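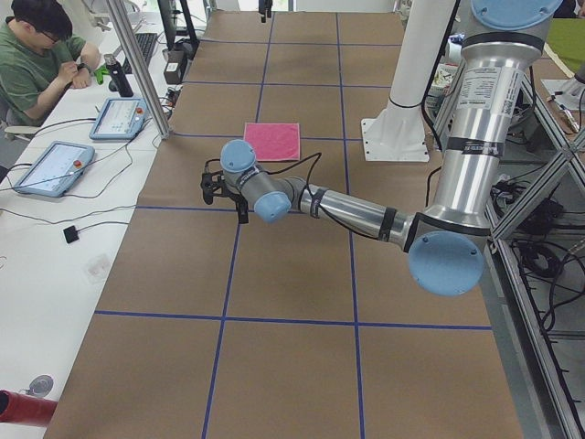
Graciela Escobar has been told before that her drawings are very good. She takes it as the opening of a complaint, and in my case she is right. The drawings for the old Valtwood seed warehouse in Brallau are very good, and I came to ask her how much of what they show will be there when the scaffolding comes down.

The application, lodged in February by the developer Voltov, would turn the warehouse into 60 flats and put two new floors on the roof. The building is more than 100 years old and stands in the conservation area. It has 1,978 square metres of usable floor space at present, and the company says that the scheme cannot pay for the brickwork repairs without the extra height. Escobar is the architect.

"People hear 'two floors' and picture a box dropped on top," she says. "It's set back. From the pavement opposite you would see a thin line of zinc above the parapet, and from most of the street you wouldn't see that."

I ask which pavement. The street elevation is drawn from a point that, as far as I can work out, is in the middle of the canal. She laughs, but she doesn't dispute it.

"An elevation isn't a view. It's a measured drawing. I've said at both public meetings that it shouldn't be read as a photograph."

It was, though, the picture Voltov chose for the leaflet that went through every door in Ulloa Street, and the leaflet did not mention the difference. Escobar says she had no hand in that. She would have used the view from the bridge, where the new floors are at their most visible, "because then nobody can say afterwards that they were misled." The bridge view is in the application, in an appendix.

We move on to the windows. The officers' report describes the existing frames as "beyond economic repair", a phrase that turns up in these reports as reliably as the site address. Who decided? A surveyor appointed by the applicant, Escobar says, and she thinks the surveyor was right about the north side, where the sills have gone. On the south side she is less sure.

"I'd keep more of them than the report does. I've put that in writing. Whether the client wants to pay a joiner to do it is another matter, and I'm not going to pretend to you that I get the last word."

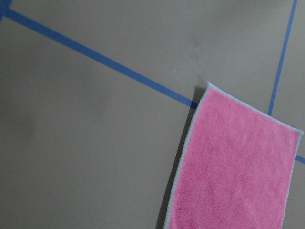 The height of the roof extension is what most objectors have written in about, and the council has so far refused to ask for a full-size mock-up on site. Escobar would be happy to have one. Poles and netting are the usual way of doing it, she says, and if those cost too much she would settle for marking the set-back on the roof itself so that members could walk it. I wondered how much you could learn from that. A strip of blue tape is plain enough on a flat greyish surface, like the one running down to the corner of the pink cloth, but it gives you a line and no height at all, and height is the argument.

"Fine, but it tells you how far back we are," she says. "At the moment people are guessing, and some of the guesses are wild."

Then there is the matter of what happens after consent. Brallau has seen schemes approved on the strength of handmade brick and finished in something else, by way of a string of small amendments that never went back before members. I ask what would stop Voltov doing the same.

"A condition with samples, approved before work starts. And somebody at the council who goes and looks." She thinks about it. "The second part is harder."

Would she resign if the zinc became grey plastic? She says she would want her name off it - which, I point out, would leave the plastic where it was.

"Yes," she says. "It would."

The council is due to decide on 13 May 2022. The officers recommend approval, with 3 conditions, one of which concerns bicycles. None of them mentions samples. Escobar had not noticed that until I showed her the page, and she wrote it down.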